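Chapter 7
The Bench and the Wrist Camera

What you need before you start
The finished arm from Chapter 5, with its gripper fitted and the joint limits set
The Ospina controller board, flashed and answering over the serial line
A small camera with a fixed lens, and the bracket you printed in Chapter 6
A table you can leave set up between sessions
A sheet or mat printed with a grid
Three or four cartons of different sizes

By the end of Chapter 6 the arm could move to a stored position and close its gripper when told to. It did this with no knowledge of what was on the table. If a carton was standing in the right spot, the arm picked it up. If the carton had been put down a thumb's width too far over, one finger came down on top of it, and you will probably have a dented carton or a slipped belt to show for it.

In this chapter we give the arm a camera at the wrist and prepare a bench on which the camera's picture can be put to use. The programming is light. Most of the work is done with a screwdriver, a ruler and tape, and it is worth doing slowly. A camera bracket that shifts by a small amount halfway through a session will spoil every measurement taken after it, and the fault is hard to find afterwards because each picture on its own looks perfectly normal.

Why the wrist?

There are two usual places for a camera on a small home-built arm. The first is on a post beside the table, looking down at everything. The second is on the arm itself, close to the gripper, so that it travels with the hand.

The post camera is easier to begin with. It stays where you put it, it sees the whole table, and its calibration only has to be done once. Its weakness is that the arm gets in the way. Just when the gripper is near the object and you most want to see what is going on, the forearm is across the view.

The wrist camera has the opposite character. From far off it may miss the object completely. Close in, it sees both the object and at least part of the gripper, and the last stretch of the approach is where most failed grasps go wrong. The cost is that the picture moves whenever the arm does. A straight line on the table will run at one slope in one pose and at quite another in the next, and your program has to know the pose of the arm before it can make anything of the picture.

The build followed in this book was done at Stodetti, a shared workshop with one long room and a row of rented benches. Golnar Heydari and Joonas Vuorinen built the arm from a Zema kit, and the first version had a post camera. They took it down after a month. The post was clamped to the same table as the arm, and every time the arm stopped suddenly the post shook. They could have bolted it to the wall, but the bench was shared with a bookbinding group on Thursdays and everything had to come off. A camera on the wrist went into the cupboard along with the arm.

If you are working at home on a table of your own, a post may suit you very well. Exercise 7.9 describes one. The rest of the chapter assumes the wrist.

What the camera has to see

Before you tighten the bracket, settle what must be in view when the hand is in its approach pose. We ask for three things.

First, some part of the gripper. You need a fixed point that belongs to the hand, and one finger is enough. It doesn't have to be in the middle of the picture, and it is better if it isn't, as a finger in the middle hides the very thing you are reaching for. In our build one finger and part of the housing behind it sit low on the right.

Second, the object. In the approach pose you should be able to see at least one full edge of it, and preferably a corner. Seeing all of it is pleasant but seldom possible at short range.

Third, a piece of bare table between the two. This is the part beginners forget. The gap tells you how far the hand still has to travel, and if the surface there is plain you have very little to judge it by. Hence the grid. Lines on the table give the gap a scale, and they also show how the view is tilted: they draw together as they run away from the camera, and cells that are all one size on the table look large near the hand and small at the far side.

A word about sharpness. Cheap fixed-lens cameras are sharp over a limited range only. When the wrist is low, part of the picture will be soft. Small print on a carton may be unreadable, and this does not matter for the work in this chapter, which uses edges and grid lines only. If you want to read labels as well, you will need a different lens, and we come back to that in Chapter 11.

Choosing objects to practise on

Use empty cartons. They are light, they have straight edges, and they can be replaced when crushed. A carton with a white top and a printed front is a good choice, as the change from one face to the next makes a clear edge. Very glossy board will throw reflections if you work under a desk lamp, so turn the lamp to the wall or use the room light.

Afshin Vahidi, who tested the exercises for this edition, kept one carton aside and never let the arm touch it. He measured it, wrote the sizes in his notebook and used it as his reference every time he set up. We recommend the same habit.

Set the carton down at an angle to the grid for the first trials. A carton squared up neatly to the lines is too easy a case: a program with the two axes swapped may still give a believable answer, and you will find the mistake much later.

A first look

Once the bracket is on, bring the arm by hand to the approach pose, switch the motors to hold, and look at the live picture before writing any code. Find the finger. Find the nearest carton, and pick out the edge of it that faces the hand. Then look at the open mat between them and follow the grid lines on either side of the gap. They will not be parallel in the picture. Make a quick pencil sketch of their slopes in your notebook and write the joint angles next to it - you will need both in Section 7.3.

With the carton on the left and the finger on the right, the view from the wrist looks like this. 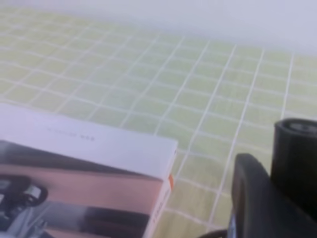 7.1 Laying the mat

Clear the bench and wipe it down. Unroll the mat with one printed edge along the front of the table and smooth it from the middle outwards. A soft mat will keep a slight wave in it however long you spend, and small waves can be left alone for now. Tape the corners only. Mark the position of the arm's base on the table with pencil, on both sides of the clamp, and measure from that mark to the nearest grid line. Write the measurement on the tape.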